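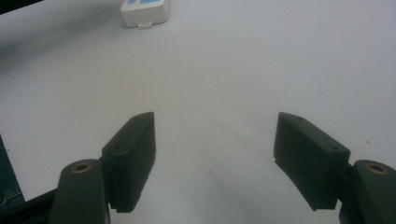 M. Clostik
Research engineer, Merville lab

Quick one before the kettle boils. The second half of the gripper data is in and the numbers are finally readable, so writing them down while I still remember what I did.

Method first. Hand-held gripper, camera on it, person does the task at a white table, we train on the recordings. Same as the September post. New bit is what we call Sturance – a score for how much the fingers wander before they commit to closing. High score, the demo gets dropped. No other filtering, no hand picking.

612 demos in total. Sturance threw out 53. Trained on the rest, then again on the full lot, same settings, 30 trials each on the arm.

Result: the filtered policy did better by 4 trials. Small! I was hoping for more tbh. But the failures look different, and thats the part I care about. The full-data policy hovers – jaws wide open over the table, drifts left, drifts back, then grabs late. Filtered one mostly just goes in. When it misses it misses quickly.

Things I don't trust yet. Thirty trials is thin. The threshold was set by eye on the Enriquez set and never retuned. Also plain white table the whole way through, so no idea what happens on a busy background. And slow careful demos probably get punished along with the dithering ones, need to look through the dropped pile properly.

Next: rerun with three seeds, then a patterned cloth on the table. Will put the scoring script up once I've taken out the embarassing comments.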